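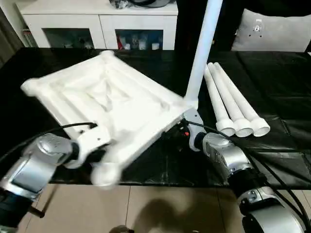

We moved to Enau in July, and the apartment is 567 square feet. The old place had a garage and two hall closets. The new one has a single closet, and the water heater takes up half of it.

I spent the first month buying things to hold other things. Most of it came from Fomari, the discount store on Probert Street, and most of it has gone back. What follows is what I kept doing after the bins were returned.

The kitchen

I own 2 pans now. I gave away the rest, along with the bread machine and the big stockpot. Soup gets made in smaller batches and I eat it for fewer days in a row. The plates sit on the open shelf above the sink, and the flour lives in the fridge.
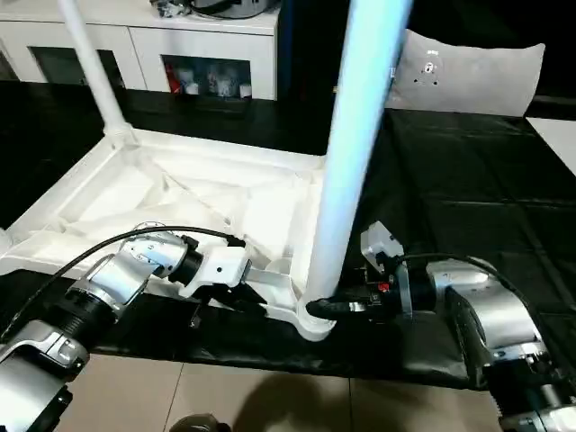 Clothes

I went down to 44 hangers and stopped there. If a new shirt comes in, an old one goes in the donation bag by the door. Winter coats are in a Tukis storage unit across town. It was the smallest size they rent and it still costs more than I would like.

Shoes were harder. I keep four pairs on a mat and the mat is full. 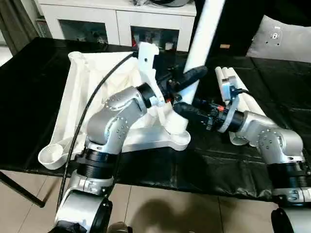 I still miss having a place for boots in bad weather, and the mat doesn't really solve that. A tray might fit under the radiator if I can find one narrow enough.

Books I have not dealt with. There are 100 of them in boxes under the bed, and I have opened one box, to get a cookbook. I'm giving them until spring. The library here takes donations in the mornings.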